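How to Check a Celebrity "Comeback" Story Before You Share It

Most entertainment news about a comeback is one short clip, one vague quote and eight paragraphs of padding. I edited a fan newsletter for years and I fell for plenty of them.

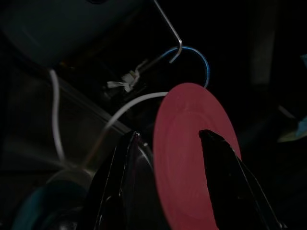 So start by assuming the headline promises more than the article has. You can test that in a few minutes, and you don't need any paid tools.

Step 1. Find the first version

Copy an odd phrase from the story, put it in quotation marks and search for it. You'll usually get a pile of pages using the same words in a slightly different order. Sort by date if your search engine lets you, then open the oldest one.

When word went around in July that the actress Rodica Pascu was returning to the crime series Povholm, I saved 237 posts and articles repeating it. Every one I could trace went back to 7 sources, and five of those were quoting each other. The other two were a fan account and a podcast recap. Neither had spoken to her.

Step 2. Watch the whole clip

If the story rests on a video, find the full video. A writer who embeds nine seconds of a 40-minute interview has made a choice for you. Listen to the question as well as the answer. "I'd never say no" sounds like news until you hear that the host asked whether she would ever, under any circumstances, put the coat back on.

No link to the full thing? Mark it unconfirmed and move on.

Step 3. Read the verbs

"Hints," "teases," "sparks speculation" and "appears to" are there so that the site never has to run a correction. Cross them out and see what is left. In the Pascu pieces, what was left was that she had posted an old cast photo.

"Sources close to the star" gets the same treatment. Sometimes there is a real source. I'd want at least a hint of how that person would know.

Step 4. Ask who gains

Check what else is coming out that month. Her co-star Abdelghani Kettani had a new film, Skonura, opening soon after the rumor took off, and the old series had just been added to a streaming catalog. I can't prove a connection — and neither can anyone who claims one — but the timing is worth writing down.

Step 5. Look for something dull

Real productions leave boring traces: a casting notice, a union listing, a road closure, a line in a trade paper. A working actor's agency will often update its page before the fan sites notice. If a shoot is supposedly weeks away and there's none of this, I'd be slow to believe it.

Don't count the online film databases as proof. Many of them take user submissions, and a "rumored" credit may come from the same post you're trying to check.

Step 6. Wait a day

Go back to the oldest page you found and see whether it has changed. Quiet edits are common, and headlines get softened once the traffic has come in. Save a copy on your first visit so you can compare the two.

If you still want to share it after that, link to the earliest source and say which parts you couldn't confirm.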